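I have helped out with the robotics club in our town for 5 years now, and I'd like to put in a good word for letting the kids do dull jobs. Every February somebody's parent asks why we aren't building something that fights or climbs, like the Skumex teams do, and I do understand, I really do! But last term our group logged 304 tries at kitchen chores, and I never saw them argue so happily about anything. Konrad Aebischer, who started the club, likes to say that a cup is a harder opponent than another robot - and after watching a whole evening go by over one I've come around to his side. Give them chores, and give them plenty of time.
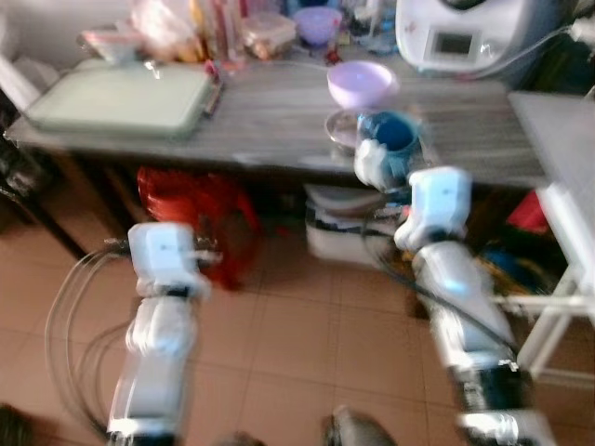

How long should a club stay with one task before moving on?

Longer than feels comfortable - I'd give it a whole term, and let the students decide when they're done.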